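Raltari Shared Workshop: build group meeting
Minutes, 16 June 2025

Present: Hollis Mercado (chair), Si-eun Oh (minutes), Politis, Sekine. Apologies from Bresari.

1. Last minutes
Agreed, with one correction: the spare power supply is on loan to us and has to go back in September.

2. Two-arm build
Hollis reported that both arms now run from the one script, which got a cheer! The current job is sorting tape rolls between the rack and the cardboard tray. The black cloth stays on the table for now, as Sekine finds the rolls much easier to pick out in the camera view with it down.
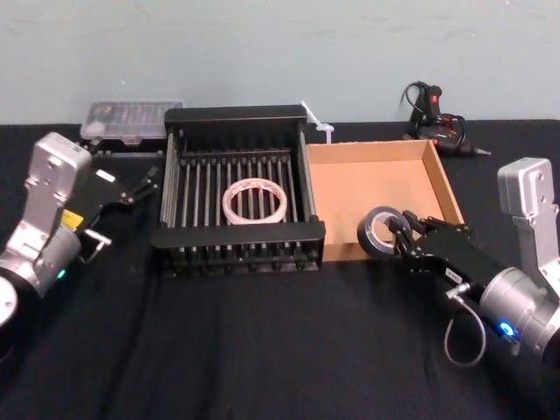 Page last changed: 16 June 2025, by Si-eun Oh

Si-eun was delighted with the grip through the hole in the middle of the black tape, and would like to try the same on the white roll lying on the rack rods. Politis asked whether the fingers might mark the core. Hollis will look after a longer run.

Agreed to try 12 rolls in a row before changing anything else.

3. Cables
Long talk about the loop hanging from the right arm. Politis will bring clips and have a go at routing it along the housing.

4. Money
Balance £787. Spending of up to £8 on tape approved.

5. Any other business
Sekine would love to show the arms at the open evening. Everyone keen. Please put the glue gun away afterwards if you use it.

Actions
Hollis: longer run, check cores
Politis: cable clips
Sekine: ask about a table for the open evening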